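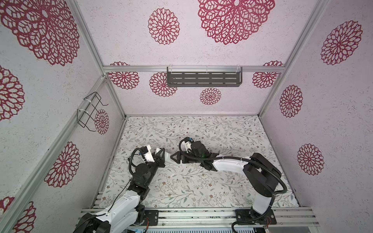
Big red medallions on three walls, little vines on the floor. Gray shelf on the back rail, wire rack on the left.

From: Tudmont Paper & Paste list
Date: Nov 2, 2024
Subject: Re: busy paper in a small space?

> Hi all, I have 55 inches of wall between two metal posts and
> I've fallen for a really large red print. My sister says it will
> look like a circus. Also, how do you hang anything on a papered
> wall without wrecking the paper? I do not want to drill into
> something I just spent a weekend gluing.

Oh, go for the large print! I put the crimson one up on all three walls and I'd do it again tomorrow. It's the Ciller pattern, the one with the lacy petal outlines, and the background is pale with a bit of texture to it, so it's nowhere near as loud as the little sample makes you think. I got mine at Panagiotou in Ramville, if you're anywhere close (call first, they keep odd hours).

What I'd fuss over is where the medallions land. I wanted a big one high up in the middle of the back wall and let the others fall where they fell. A few of them disappear behind the rail and that bothered me for maybe a day. The sizes are all mixed anyway, so your eye doesn't go hunting for a match at the corners.

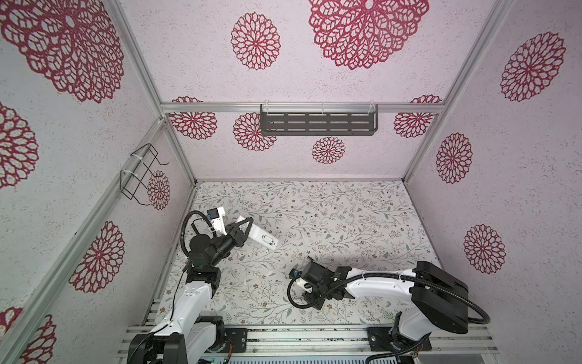

On hanging things, use the rails and leave the paper alone. My gray metal shelf, the one with the slots across the front, hangs off the back rail on clear plastic clips. No holes, and you hardly notice the clips. The black wire rack on the left is even lazier, just two white cable ties around the rail. I meant to swap those for black ones and I still haven't. If you go that route, pull them snug before you trim the tails, and trim them close or they'll catch your sleeve every single time.

Somebody asked off-list about putting a second pattern underneath all that red. I was nervous too! What I ended up with is off-white with thin gray-green vines and tiny brownish blossoms, very fine, and from across the room it's practically plain. Two big prints would have been too much for me, but a big one over a tiny one seems to get along.
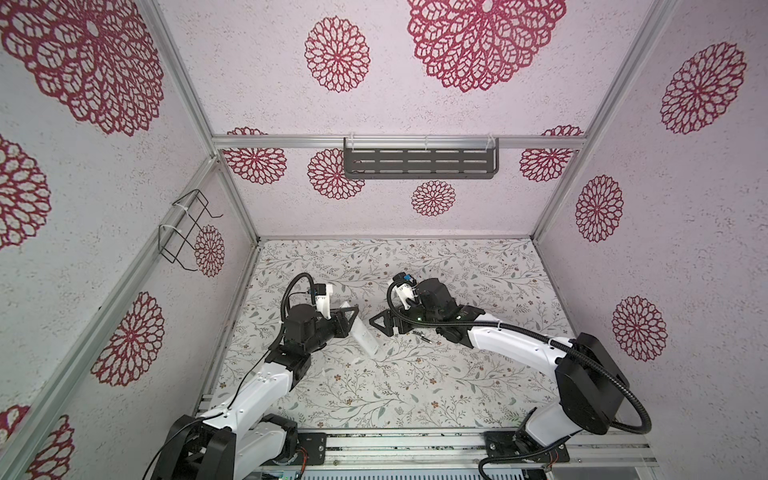

One downside to the vines is that small stuff gets lost on them. Anything dark is easy enough to spot, but I've spent far too long patting around for a clear plastic clip. If you do a lot of fiddly work on yours, maybe go plainer there and save the pattern for the walls.

I'd wait on the border strip, too. I bought one in January and it's still in its wrapper.

Tell your sister circuses are nice, and post a picture when it's up!

--
Tudmont Paper & Paste, over 4000 messages in the archive
To leave the list, reply with "unsubscribe" in the subject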